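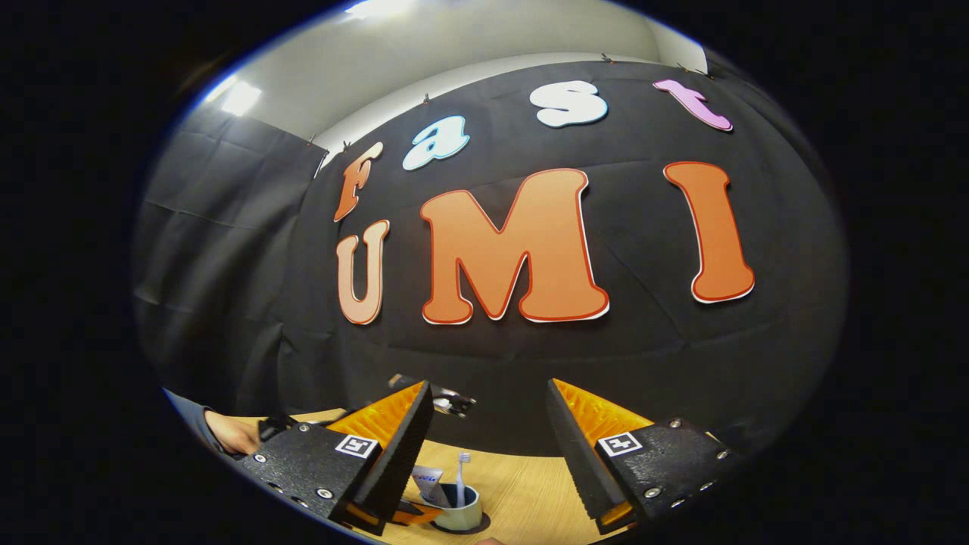
Cut-out letters on the wall display, "Fast" and "UMI".

November 2019

Sign lettering, paint adhesion, second round. The first panels from August went chalky at the cut edges, so I sealed the edges on this batch before priming. Two coats of the Losus sealer, sanded with 200 grit between, then the Nekance primer over everything.

Cut edges took the primer evenly on all but one letter, an S, where the inside curve still drank it up. Gave that one a third coat of sealer and set it aside.

Tape test on the flat faces: no lift. Tape test on the edges: small flakes on the S, the rest clean. Settimio Marchetti wants the pull done again after a week – fine by me, the panels can stay on the drying rack until then.

Spacers: the 3 mm ones from Hämäläinen are too thin to throw a shadow under the ceiling lights. Try doubling them up before ordering anything thicker.

Dradedetti asked for a price on 3,000 small letters in the same finish. Can't quote until we know how long edge sealing takes by roller. By brush it is too slow.

To do: order sealer, clean the spray booth filter, relabel the gray primer cans.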